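2018-01-16

Two pairs of Farnavo socks, one opinion

I bought the Farnavo pattern socks twice. The first pair was in July, when they went on sale, and the second was last month, after the first pair had worn thin at the left heel. I'm aware of how that sounds.

The product page says the design is "knit in, never printed." I have my doubts. Turn the sock inside out and the foxes along the ankle do show up as loose threads, so fine, those are knit. The lettering across the top is something else. It sits on the surface, it feels a little rubbery, and after a few trips through the wash the F has started to crack. I wrote to them about it and got a very friendly reply that didn't mention the lettering at all.

Then there's the color. The page calls it "heather plum." On my screen it was a dusty pink leaning toward gray, and that's what I thought I was ordering. Pair one came out closer to brick. Pair two is closer to what I wanted, but now I own two shades of heather plum and can't mix them when one goes missing in the dryer. 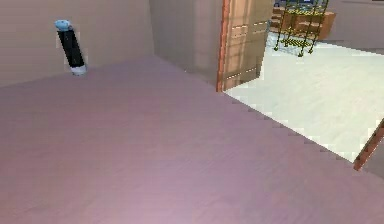

Mauve floor, beige wall, and a black cylinder with a light blue cap.

The other claim I keep running into is the 23 percent merino. Pruser says the same thing about its striped crew, and so does Homon, and I would love to know why three brands with three different prices all landed on that number. My Homon pair feels like plain cotton to me. I'm no lab, but I've worn real wool socks through enough winters to know when my feet are cold.

To be fair to Farnavo, the toe seam is flat and the cuff stays up without leaving a ring around my leg. The foxes are also nicely drawn, with a white tip on each tail that lines up from one sock to the other. Someone took care over that part.

A reader wrote in to say I should try Haddadin, which does solid colors with one small animal stitched at the cuff. I looked. There are 539 reviews on the page and nearly every one gives five stars and uses the word "cozy." Maybe they're cozy. I'd feel better if a few people had complained about shipping.

I'll probably order one pair in navy, wash it hot, which the label will tell me not to do, and see what the animal looks like by spring. The brick-colored Farnavos are going in the bag with the gardening clothes.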